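Search this site Go

November, the rules sheet
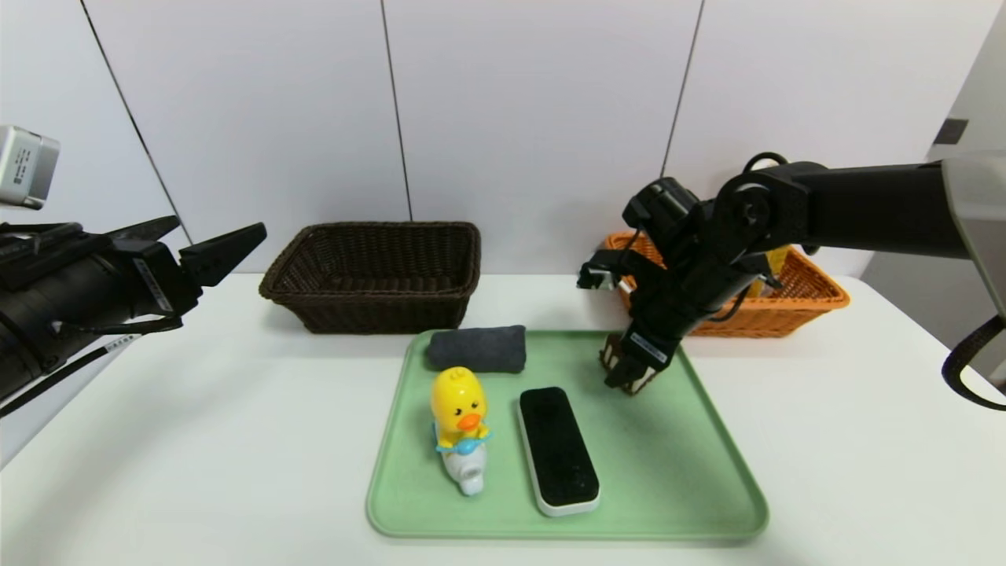 Got in at eight and spent the first hour on the rules sheet. It has been two pages for a long time and I want it to stay two pages. Every time something goes wrong somebody wants to add a line, and then people stop reading it. Besnard sent over their version last week and it runs to 50 numbered points. I read it all the way through. Maybe nine of them would change what a person does at the table.

The one I did take from them is the start position rule. We had it as "arms clear of the tray before recording." Clear meant different things on different shifts. Now it says both arms go back to the saved home pose, grippers open, and the operator says "home" out loud before pressing the pedal. Felt silly for the first few runs and then it didn't.

Second change is to the reset. The old sheet said to put the objects back where they were. Of course they drift. A towel gets set down a little farther over each time and after an afternoon it's in a different place and all the runs from that afternoon lean the same way. So the new rule is to draw a card and put things where the card says. Towel, duck, clicker, whatever is on the list for that task. If the card puts something in a basket, it goes in the basket. No nudging afterward to make the grasp easier. I wrote that last part in capitals and then took the capitals out.

Went through the Flerudar log after lunch. 984 runs in it so far. The failed ones are marked failed, which was a fight in the spring, and I'm glad we kept at it. What isn't consistent is the notes. Some say "dropped," some say "slip," some say "bad." I made a short list of words to pick from and put it at the bottom of page two. Had to shrink the part about charging the radios to fit it.

Stop button. The rule is one hand free and near it whenever the arms are powered, and I watched a shift this afternoon where that was true maybe half the time. Not going to write it more strongly. It's already the first line. I'll move the button closer to where people sit, and if that doesn't do it I'll talk to them one at a time.

Cables get checked at the start of each shift, by hand, along the whole length with the power off. Dolier wants a signature for that. I said initials.

Still open: whether a person can reach onto the table between runs with the arms holding position. Lakex allows it. We don't, and I'd like to leave it that way, but it costs time on every reset and I hear about it. Left the line as it was – power off, then reach.

Printed two copies, one for the wall and one for the binder. Threw out the old ones so there's no mixing. Home by six thirty. Need to buy more card stock.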